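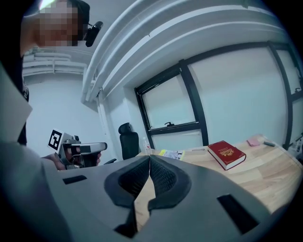 At the wooden desk.

The woman I came to meet has repaired paper for 28 years, and she asked me not to print her name. "In Brarkmont everybody will know who it is," she said, "and outside Brarkmont it does not matter." So in this text she is only the bookbinder.

Her workshop is over the old post office, up a stair so narrow that the big press had to come in through the window. We spoke on a Tuesday, from ten in the morning until the light became too weak for sewing. She made tea first, and put it on a shelf far away from the books.

I asked how she had started. "By mistake," she said. "I applied for a place in the printing school at Lill, but the printing class was full. They offered me binding. I was angry for one month. Then they let me sew my first book, and I was not angry any more."

Most of her customers bring family books: Bibles, cookery books, sometimes a school atlas. In March she had a big order from the parish of Skusness, which owns a register of 772 pages. Mice had eaten one corner of it. She worked on that register for 17 weeks, and she still speaks of it as one speaks of a difficult guest.

"The paper was good, the glue was bad," she told me. "Somebody had repaired it before with a glue for shoes, I think. It was hard like glass. I had to take it away with a small knife and warm water, a piece the size of my fingernail, then wait, then the next piece."

I wanted to know if she becomes bored with such work. She thought about it for a long time.

"Bored, no. Tired in the neck, yes. When I was young I listened to the radio. Now I prefer it quiet, I hear when the thread is too tight. It makes a little sound."
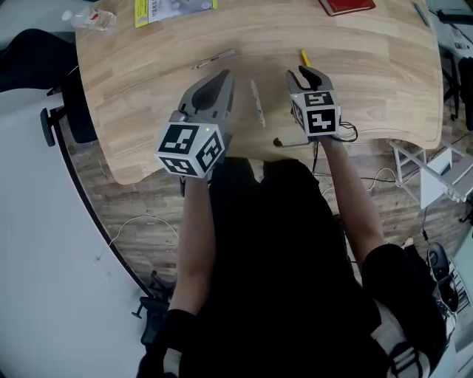 We came then to the question of money, which she does not like. A simple repair takes her a day and a half, and for many people the price is a surprise. Some of them go home again with the book under the arm. She does not blame them. "They have compared it with a new book," she said. "A new book costs less than my thread and my leather. I tell them to keep it in a box, flat, not in the cellar, and to come back when they want."

And do they come back?

"One man came back after 19 years. He said, I have kept it flat, as you told me. It was true, it was perfectly flat."

The thread she buys from Handitz, a small firm which still sells linen on wooden reels. For a time she tried a cheaper one, but it broke at the knots. About leather she is less strict, and for cookery books she even advises cloth, for the reason that one can wipe it.

Before I left I asked if she would teach a young person. She has had two pupils already. The first one stayed for a summer, and the second has now her own workshop near the coast and sends her the difficult cases.

"She sends me also the mice," said the bookbinder, and she went to look for my coat.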